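Forums > Benchtop Automation > End Effectors > Thread
Home | New posts | Members | Search | Log in

Last updated: December

Fingers for plate work: wavy wide ones vs straight narrow ones?

pipetpusher
Trying to pick fingers before we order anything. Job is dull, 96-position racks in and out of a black holder on a perforated deck, all day. Right now it's all in sim, no hardware till the budget clears. Two candidates. One is the Folluvow set, wide gray fingers, contoured on the inside edge, narrow at the tip. Other is the plain straight pair from Mastirach. Same arm model, same controller, same wrist camera pose for both.

561 runs so far on the Folluvow set, 4 failure types, and the one that keeps coming back is the tip touching the holder on the way down. Straight pair fails less there but drops more on the lift. So I'm kind of stuck.

grumbleaxis
What's your opening width at approach? Everybody posts failure counts and never the opening.

pipetpusher
Full open till the last bit of the descent, then it closes to a pre-grasp width. View from the wrist cam on approach, rack up ahead tilted to the left:
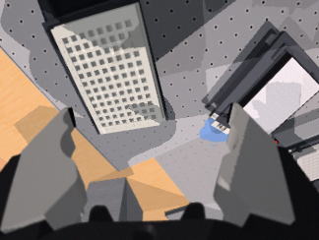
grumbleaxis replied that going in full open is the whole problem. Close to pre-grasp up high, then come down. You're dragging the widest possible version of the hand past everything on that deck. Of course it clips the holder.

pipetpusher
Tried that early on. Camera loses the near edge of the rack once the fingers come in, pose estimate starts to wander. Wide open I at least get a view between them.

nested_loops
This is a camera question pretending to be a finger question imo. With the wrist cam looking down between the fingers you're always going to trade view for clearance. We put a second fixed camera over the deck on our Bjarnason arm and stopped caring what the fingers blocked. Finger choice got boring after that, in a good way.

pipetpusher
No room overhead, there's a hood. Also 2 cameras means 2 calibrations and I'm the one who does them.

nested_loops
ok fair. Then freeze the estimate. Take the pose up high with the hand open, lock it, close, descend blind. It's a rack in a holder, where is it going to go

grumbleaxis
Blind descent on real hardware, good luck. Somebody bumps the bench and you've punched a plate. I would not.

nested_loops
You put force limits on it like a normal person

tipbox_tina
Been using the Folluvow fingers for real, not in sim. Couple things.

The contour on the inner edge does nothing for flat sided racks, you only hold with the tips anyway. It's meant for round stuff. If all you move is plates you're paying for a shape you don't use. For tubes it's great tho.

Also the tips are narrow, so if you grab off center the rack twists. Check your lift failures for rotation, don't just log "dropped". We had a whole pile that were really twists.

pipetpusher
Hm. I do log only dropped. Will split that out tonight. We do have tubes coming later, maybe, depends who you ask.

tipbox_tina
Then I'd keep the Folluvow and put flat pads on the tips for now. Ours came off a printer, nothing fancy.

grumbleaxis
Disagree. Pads make the tip thicker, and the tip hitting the holder is his number one failure. Go straight pair, fix the drop with a slower lift and more grip force. Cheaper too.

tipbox_tina
Pads go on the inside face. Outside clearance doesnt change, you just open a hair wider

grumbleaxis
Which is more width on the outside. That's what opening wider does.

tipbox_tina
ok yes. a hair.

simskeptic
Question nobody asked yet, how is the light set up? Hard shadows over the top of the rack like that will throw the pose worse than the fingers do. Before blaming the tips, rerun with flat light and see if the touches go away.

pipetpusher
Light is randomized on purpose, position and strength. Wanted it nasty. But no I never sorted the touches by light, good point.

simskeptic
Do that first. Had the same thing in Starenia last year, spent ages on jaw geometry and it was one lamp angle.

pipetpusher
Back. Split the logs like you said. Of the Folluvow runs, 173 were under the hard low light and most of the tip touches are in there. Not all of them. Lift failures on the straight pair are mixed, some are twists, plenty are plain drops.

So light is part of it, the descent is part of it. Going to try the lock-pose-then-close thing with a force limit, same seeds, both finger sets.

grumbleaxis
Post the opening width this time.

pipetpusher
yes yes

nested_loops
And keep the light seeds seperate from the rack pose seeds or you'll be back here asking which one did it. What force limit are you starting with?

pipetpusher
Whatever the controller default is, then down from there till it false trips. Will post the table when it's run.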